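I've had the Trulden desk fan for 19 days now, and I have opinions! I bought it after my upstairs neighbor Domnica Dobre lent me hers for a weekend and I didn't want to give it back. Mine came in the dark green, which looks a bit grayer than it did online, but I like it.

First, the noise. On speed one I forget it's running. Speed two is fine for typing and phone calls. Speed three sounds like a hair dryer in the next room, and I only use it when I've just come in from a run (so, not often).

The base is heavy enough that it doesn't creep across the desk the way my old Villmont did. I do wish the cord was longer. I had to move my lamp and swap two plugs, and I'm still a little annoyed about it. The timer is great, though – set it for an hour and it winds down slowly instead of just cutting out.

I took it along to work too, where it gets stuffy by lunch.

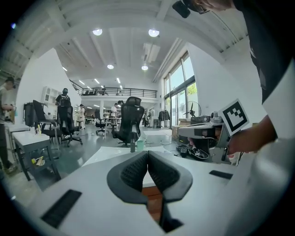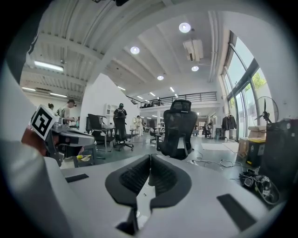

At work, both taken the same day.

Roxana Munteanu borrowed it for an afternoon and said the tilt was too stiff. She's right, you need one hand on the base and one on the head. It has loosened up a bit since. Cleaning is easy, the front grille twists off with no screws, but the back one stays put and you end up poking at it with a paintbrush.

Would I buy it again? Yes, for a small room or a desk. For a bedroom I'd get the taller one, if the little blue light on this one bugs you as much as it bugs me. I put tape over mine. Four stars, and it would be four and a half with a decent cord.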